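Vakovham Biography Desk
Progress report to the Letard Fund, period ending October
Prepared by Embla Holmgren

1. Scope of the period

The grant covers the correction and sourcing of short biographical pages on the spouses, former spouses and partners of television presenters. These pages draw heavy search traffic and are copied widely between sites, so an error in a marriage date or a number of children tends to persist for years. The target for the full grant is 300 pages. At the close of this period 57 pages have been checked, corrected and republished. A further group is with the second reader.

2. Method

Each page is split into single claims: birth year, hometown, marriage, divorce, children, occupation, net worth. A claim stays on the page if it can be traced to a public record, a signed interview or a statement by the person. Claims that trace back only to another biography page are removed. Net worth figures have been dropped from every page in the first batch, as no usable source was found for any of them.

Cristóbal Cabral handles public records. Sixten Brekke reads interviews and broadcast transcripts. Kjell Fjeld is second reader and has the final decision on removal.
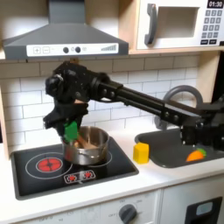 Household and family sections took more time than planned. Statements about children, home life and hobbies are rarely sourced, and many repeat one magazine profile in altered wording. The working rule is now that a detail must be specific enough to check. "She loves cooking for the family" is removed. A line stating that the family owns a play kitchen with a gray hood and a toy microwave showing 01:30 could in principle be checked against a published photo, but it says nothing about the marriage or the career and is also removed. Names of minor children are deleted in all cases unless the parent has used them in a signed interview.

3. Marital status wording

The terms "ex-wife," "estranged wife" and "wife" were used without distinction on most pages received. We now use "divorced" only where a court record or a direct statement exists. "Separated" requires a direct statement from one of the two parties. Otherwise the page gives the last confirmed status and the year of the source.

4. Software

The claim log was moved from spreadsheets to Flasorance. Import failed for 8 pages with accented names, among them the Mikuš entries. Ebbe Sandberg corrected the encoding and the pages were loaded again. No claims were lost.

5. Open items

Five removal requests were received from persons named on the pages. Three are closed. Two are waiting for proof of identity.

Access to county divorce records remains slow where files are held on paper. We ask the Fund to confirm that copy fees may be charged to the research line.

The next batch covers former spouses of sports anchors. Brekke has begun the transcript search.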